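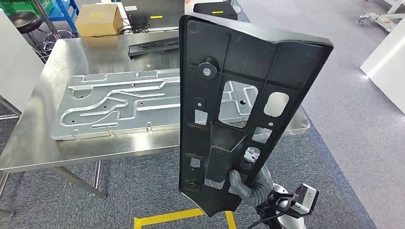

Ollent Two-Handed Handling Kit, hire review
20 February 2022

We took the Ollent kit on a 17 day hire through Kudbridge, to see if it could move plastic panels and pressed metal plates between a table and a rack. Our parts are large, light and full of holes, and suction cups have never got on with them.

Setting up was slower than the booklet suggests. The arms were working by the first evening, but the hands needed a software update and the link for it was out of date. Kudbridge sent a new one the next morning.

Grip is the best thing about it. The fingers curl round a rim and hold a ribbed panel upright by its lower edge, and you don't need a special jaw for each part. We ran 264 lifts with the black plastic panels and had 17 drops, nearly all of them when the panel was picked up too near a corner. Flat metal plates were harder. The fingers struggle to get under anything lying flush on a table, and we ended up resting ours on strips of foam.

The clear shell over the back of the hand is a sensible touch. It marks easily, though, and a spare costs £89, a lot for a bit of plastic. Keep an eye on the cables by the forearm as well. 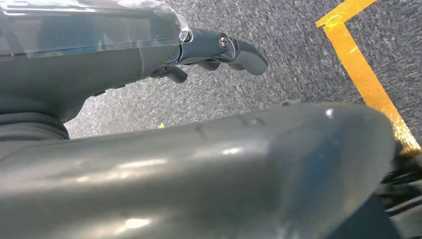 Ndlovu, commenting on the hire page, had the same kit in June and disagrees about the shells: "We went through one in 200 hours. Buy two and forget about it. The charger bothered me far more, it's far too loud for a small room."

I can't argue about the charger. Ours went out in the corridor.

We also looked at the Bosum, which is cheaper to hire but has a plain two-jaw gripper. For boxes I would have that one. For awkward panels the Ollent is worth the extra - just ask for the update link before it arrives.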